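4.2 Sealing a stone countertop
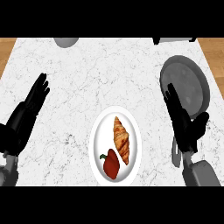 The Karras label promises 10 years from one coat. Plan on redoing it every May and be glad if you skip one.

1. Clear the counter and wipe it with plain water.
2. Put a few drops of water on the stone. If they still bead after 10 minutes, stop – you don't need sealer.
3. Spread a thin coat with a cotton rag.
4. Buff off the extra.

Note: "Food safe" on the can means after curing.

Caution: Never use vinegar on marble.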